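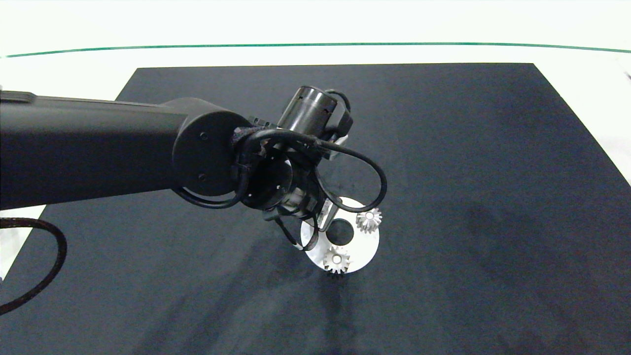
Monday, notebook: travel pitches

Sent two pitches in the morning, both on the Hatia ferry. Pendosura wants 1,000 words and pays 300 on publication.

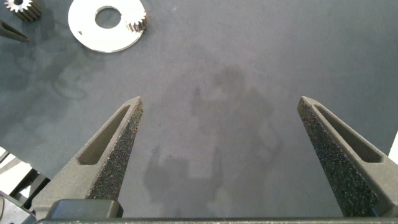 Vaughn Kasprzak read my draft and marked nine places where I wrote "charming". I will change them all. To do: ask Castaño for photo rights, and check if Purnovix takes reprints.

Recent entries
Query letters, April
Press trip rules
Invoice template

This site uses cookies. Accept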